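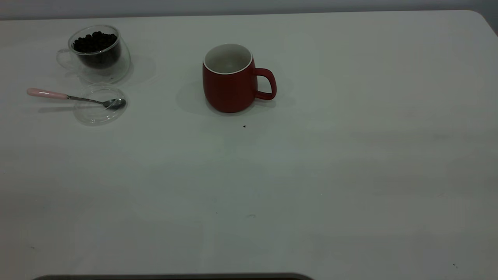
Start with the mug, a reader of our first write-up told us, and leave glass alone until the arm can do a hundred dull things in a row. We took half of that advice. The mug stayed in the task as the place where the beans end up, and the glass cup stayed too, because it was the part we were most excited about.

**Figure 4.** Tabletop for the bean-pouring task: double-walled glass cup with dark roasted beans, red ceramic mug, and teaspoon resting on a clear glass disc.

## 4. Pouring and Scooping on the Shared Table

### 4.1 The build

The Povwood arm was put together at the Nornton workshop, on evenings when the laser cutter was free and its bench could be used for parts. It has six joints, a printed shell, and a two-finger gripper driven by one Başaran servo. Total printing time came to 96 hours, counting the two shoulder housings that we had to throw out when the bolt holes closed up. We are very fond of the third one. It came off the printer with no warping at all and has been on the arm ever since.

Reach was set early, at 700 mm from the base axis to the fingertips. A longer forearm would have covered more of the table, but the elbow servo already got warm when it held a full mug out straight, and we liked the idea of an arm that anyone at Nornton could lift with one hand and put back on its shelf. The wiring runs outside the shell in a fabric sleeve. It looks a bit rough, and it means a bad cable can be swapped in a few minutes with a screwdriver and a zip tie.

### 4.2 The task

Two versions were run. In the first, the arm takes the glass cup by its body, lifts it, and tips the beans into the mug. In the second, it picks up the teaspoon by its pink grip and moves beans over a spoonful at a time, stopping after three scoops. Figure 4 shows the layout, with the cup and spoon together on one side and the mug standing apart, its handle turned away from them. We kept open space between cup and mug so that the wrist could roll without the gripper's knuckles knocking the rim.

Coffee beans turned out to be a lovely material for this. They are light, they make a sound when they land, and they forgive a bad pour far better than rice, which we tried first and were sweeping out of the vise for a week. They also show up very well on a white surface. A stray bean could be found by the camera with a plain brightness threshold, so we never needed a trained detector for spills.

Clear glass was the opposite. Our depth sensor saw the wall behind the cup about as often as it saw the cup. Rather than fight the sensor, we fit the pose of the cup from the dark mass of beans inside it, then added a fixed margin for the double wall. This works only while there are beans to look at. The moment the cup is empty, the method has nothing to hold on to, and the arm has to remember where it last put the cup down. The spoon's glass disc is harder still, and we ended up ignoring it and tracking the pink grip by color.

### 4.3 Trials

We ran 214 trials over the two versions, all with the same controller and the same finger pads. A trial was scored as a success if the beans ended up in the mug, the arm let go of what it held, and nothing was knocked over. Of the full set, 39 failed. The spoon version accounted for most of these. The usual trouble was the grasp: a smooth, rounded grip lying nearly flat gives the fingers very little to close on, and the spoon would roll a few degrees as it came up. Once the bowl was tilted, the scoop was lost before it began.

Pouring went better than we had dared to hope! Tipping slowly until the first bean slides, pausing, and then carrying on at a steady rate gave clean pours from most starting positions. We had written a much fancier routine that watched the stream and adjusted the wrist angle as it went. It did no better than the pause, and we took it out.

The failures we did see in pouring came from the cup slipping down between the pads during the lift. Bicycle inner tube, cut into strips and glued on with contact cement, fixed nearly all of this. It leaves faint marks on glass, which wipe off.

### 4.4 Repeating the setup elsewhere

In September the parts list and the pouring routine went to a second workshop, at Drostcombe, where an arm was built from our files with no changes to the shell. Their table sits lower than ours and their room has a large window. The height was a one-line edit. The window was more of a job: bright reflections on the glass pulled the pose fit toward the light, and a strip of tracing paper over the lower panes did more to help than any of the filtering we sent them.

Both groups used kitchen things that were already in the building, and we would encourage others to do the same. A thicker mug or a cup with a different handle will change the margins in the grasp table, which is kept in one short text file for that reason. The version used for the results in this section is the one tagged Feb 7, 2024. Later edits change the home position and the name of one joint, and leave the pouring routine as it was.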